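Biventon hand-held gripper kit, first impressions
Forum: Grippers and Data Collection
Tags: Biventon, two-hand kit, bin packing

ralva_bench
Posted 2022-02-13

Our Biventon pair showed up and I've been having way too much fun with it, so I figured I'd start a thread. For anyone who hasn't been following along, this is the two-hand set, the one with the camera on each gripper and the yellow tips. We went for it after a long back and forth with Elango Alva at Tulla, who does the ordering for our group and asked every question I should have asked.

The short version is that I love the fingers. They open wide, they feel light, and the tips have a bit of give, so you stop thinking about them pretty fast. I've been doing packing tasks: open carton, a few small things on the table, one gripper in each hand. Wipes are a great test for this because the packs are soft and slippery and never sit the same way twice.

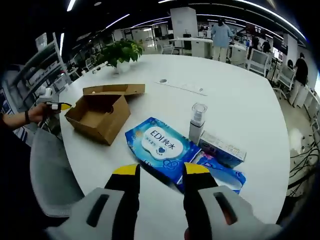 Right before a pick, wipes in front and the carton off to the left.

You get a really wide view, and I like that both the tips and the whole table are in it. With my old Demex set I was always leaning over to get the box back in view. No leaning now!

Things I'm less sure of: the cable, and the weight after a long session. More on that once I've put real hours in.

pomelo77

Nice writeup. How many episodes have you done so far? And what did shipping look like? We were told 12 days and I don't believe it.

ralva_bench

Almost 2000 episodes between three of us, nearly all of it packing and unpacking. Shipping was 12 days on the dot, so maybe believe it.

Rodrigues_fan

I'm going to be the grump. I had the Biventon pair on loan in September and sent it back. Picking up small stuff was fine, no complaints there. Anything bigger than the fingers can get around, though, and you're basically pushing on it from two sides and hoping. The Rodrigues pads are taller and grippier and I'd take them every time for cartons.

Also the wide view looks great until you have to do something with it. Straight edges go bendy away from the middle and our calibration took forever.

ralva_bench

Fair on calibration, it took us two tries. I don't agree on cartons. You do have to squeeze from both sides, sure, but that's how I'd do it with my bare hands too. What worked for me was tipping the box a little first, then bringing one gripper in low on the bottom edge and the other flat against the left face. Go slow and keep your wrists loose. Once I quit trying to pinch the cardboard I got a lot better at it.

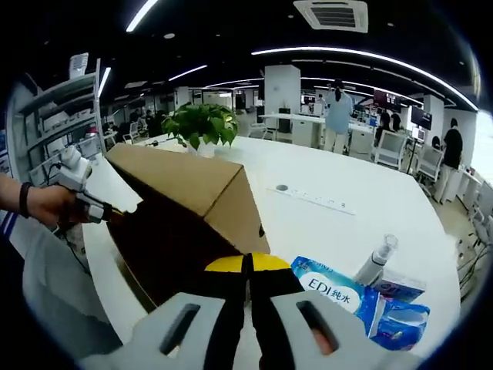 The other thing is to clear yourself some room before you start. I kept my small items off to the right for the box moves, and I stopped sweeping them around with my elbow. If you're using both hands on a big object, you have nothing left to catch a bottle with.

Raghavendra Bhat

We run 8 of these pairs, so a few notes from our side.

Cable: put a strap on your forearm and route it through there. It tugs otherwise, and you'll see it as a little twitch in the wrist data.

Tips: they wear. Ours start to go shiny and then they slip on plastic wrap. Order spares with the kit, they come in a separate bag and it's easy to skip that line on the form.

Rodrigues_fan is right that the Rodrigues pads hold cardboard better. They're also heavier, and my people complained by lunch. I'd pick based on what you're moving most.

pomelo77

The strap tip alone is worth the thread, thank you. Does the camera mount hold its position if you bump it? I bump everything.

Raghavendra Bhat

Mostly. Check it when you change tips. I had one creep on me over a week and didn't catch it until the replays looked off.

Rodrigues_fan

OK, the low-and-flat thing is different from how I was doing it, I was going at both sides up high. I still don't love the wide view. But if somebody near me has a pair I'd give it another afternoon.

ralva_bench

Deal, send me a message. Bring your Rodrigues pads along and we can swap halfway through. I've got plenty of cartons.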